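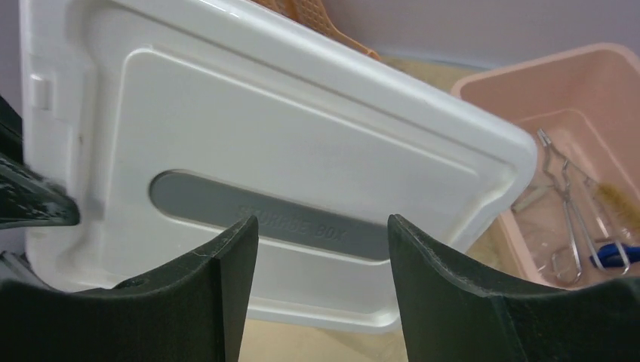
Figure 5. Wrist camera view of the white storage box lid, with the gripper fingers below it and the pink tub to the right.

5. The open day at Movska

5.1 What we set out to do

Up to now I've been writing about the cell as if the only people who ever stood next to it were us. For most of the project that was true. Then on 10/4/26 we opened the doors of the Movska lab to anybody who fancied coming, and I want to spend a whole section on it, as I learnt more about our tidying task in that one day than I did in all of January (and January was when we were meant to be doing the learning).

The plan was simple enough. We'd leave the two-arm cell just as it was in Section 3, with the same board, the same walls and the same everyday plastic things on it, and let visitors watch the arms being driven through bits of the tidying task by one of us. Between runs we'd chat. After a run, anyone who wanted to could fill in a card with what they'd seen the robot trying to do, in their own words. Those cards are the data for this section. I'll say straight away that it's soft data, collected in a noisy room by people who were also handing out biscuits, and I wouldn't want anyone to build a theory on it. But I think it's useful, and I'd never have got it from our logs.

Travance, who look after the building and paid for the tea, asked us for something that people could walk up to at any point in the day. That ruled out a timed show with a start and an end. So we ran the thing as a rolling demonstration: a short stretch of handling, a pause, a reset by hand, and off again. The whole lot ran for over 5 hours and my feet have still not forgiven me.

5.2 Picking the objects

We argued a fair bit about what should go on the table. The first list had proper test pieces on it, the printed blocks from Section 4, and they're lovely for us because we know their sizes by heart. They're dreadful for visitors, though. A person who has never seen the cell before looks at a grey block and has no idea whether moving it is hard, easy or pointless. Show them a storage box lid or a pair of tongs and they've got an opinion at once!

So we went with household and lab things. There were boxes and tubs, racks for tubes, a tray, and small metal tools to go in the bins. The lid in Figure 5 turned into something of a favourite of mine. It's white, it's glossy, and it has a raised rim with a shallow panel set into it, so from the wrist camera most of what you get is shading. Our edge finder (the one described in 3.4, running inside Tarkura) leans on contrast, and on a surface like that it has very little to lean on. The grey oval with the lettering on it is the strongest mark on the whole top face. People see "STORAGE BOX" and know what they're looking at. The edge finder has no such help, and I enjoyed pointing that out to anybody who'd stand still long enough.

The tub was on the list for the opposite reason. Its outline is easy and its contents are a pain. Tongs with looped handles, a bottle brush on a twisted wire stem, all lying across one another: you want the brush, you get the tongs as well, and the metal throws highlights wherever it likes. I had assumed visitors would find the tub dull next to the big sweeping moves with the lid. I was wrong about that, and I'll come back to it in 5.4.

5.3 How the day was run

I drove for the first stretch and then we swapped, so no one person's habits would colour the whole day. The driver sat off to one side with the paired controllers, and there was a screen next to the cell showing the wrist view, so that people could look from the real lid to the robot's idea of the lid and back again. I'd recommend this to anyone planning something similar. Before we put the screen up, in our practice run with colleagues from the Hakim building next door, the talk was all about how fast the arms were. With the screen up they asked about what the robot could see, and that's the conversation we wanted.

Each stretch had a goal, spoken out loud or kept quiet. That was the one bit of actual design in the day. For half the stretches the driver told the audience what was coming ("I'm going to bring the rack across and set it down by the other one"). For the other half we said nothing and just went. Then the cards went round. The question on the card was the same both ways: what do you think the robot is trying to do?

We kept the resets in plain view too. One of us would reach in with the arms parked and put things back by hand, and I noticed that visitors watched this very closely, more closely than I'd have guessed. A few of them asked whether the tidy layout mattered. It does, a bit. The bins live towards the back of the board, the middle is kept for whatever rack or lid is being handled, and the tray goes where the right arm can get over it without a big stretch.
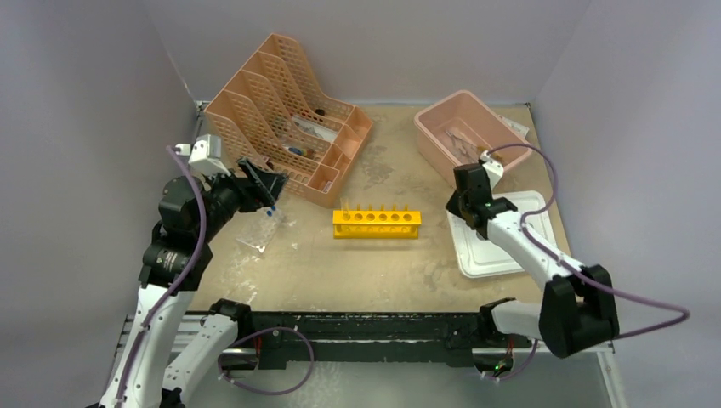 With both arms on the one rail, the reach of each is a matter of how far it has to lean in from the front edge, and the middle of the board is the place where they can get in each other's way. We'd set a soft limit there in Tarkura, so that an arm slows down when the other one is close. In the lab that limit is a nuisance that we grumble about. In front of an audience it was a gift, as the slowing down gave people time to look, and more than one card described it as the arms "being polite". I've since stopped grumbling.

The clear rack caused the most head-scratching, for us and for the visitors. It's see-through, so the depth reading goes straight past it to the board behind, and the driver ends up judging the grip from the small blue pegs. The yellow rack has none of that trouble. It's a solid, cheerful colour, with a row of round holes along the top, and you can see from right across the room which way it's facing. We used the two of them as a pair on purpose, hard next to easy, and let people work out for themselves which was which. Children got it faster than the grown-ups, by the way, though I've no numbers to back that up and we didn't ask for ages on the cards.

The walls deserve a word as well. In the lab they're there to keep the background plain, a pale colour on three sides so that the fixed camera gets the same view morning and evening. For an open day they do something else: they tell people where to stand. Everyone drifted to the open front, bunched up behind the rope, and talked to each other. I'd thought about putting up a sign and I'm glad I didn't bother.

5.4 What the cards said

I read every card myself, twice, with a week between the readings, and sorted them by whether the guess matched the driver's goal, matched part of it, or was about something else altogether. This is rough sorting and I've kept the borderline ones in a pile of their own.

When the goal had been spoken, the guesses mostly matched, as you'd hope. The quiet stretches are where it gets interesting. With the racks and the lid, people were good at naming the object and poor at naming the place it was headed. With the tub they were the other way round! They'd write "putting the thing away in the pink box" with no idea which thing. I think that's down to the clutter. Once a gripper goes into a tub full of tools, the visitor can't tell what the fingers are after, but the tub itself gives the purpose away.

That lines up with something in our own records. Of the 1227 stretches of driving we had logged before the open day, the ones our labellers disagreed over most were the tub ones, and they disagreed over the object far more often than over the destination. We'd been treating this as sloppy labelling. I now think the labellers were having the same trouble as the people behind the rope, and we've changed the labelling sheet so that "object unclear" is a proper answer with its own box to tick.

The other thing the cards gave us was vocabulary. We call the perforated thing at the back an organiser. Visitors called it a letter rack, a toast rack, a basket and (my favourite) a colander for paper. If we're going to train anything on spoken instructions, and Section 7 says we are, then we can't go on using our own pet names for everything on the board. I've added the visitors' words to the list in Appendix 8, spelling mistakes and all.

5.5 Things I'd change

I'd have a second screen, for a start, because the one we had was swallowed up by whoever was tallest. I'd put the cards on clipboards too. Quite a few people leant them on the rail housing to write, and the safety stop tripped once when somebody's elbow came over the rope, which cost us a short stretch and gave everyone a good laugh.

I'd also write down the layout of the board at the start of every stretch. We have the fixed camera for that, in principle, but matching the stills to the cards afterwards took ages, and for some cards I never managed it. Those are left out of the sorting above. The next open day at Movska will use numbered cards, with the same number typed into Tarkura by the driver before the arms move.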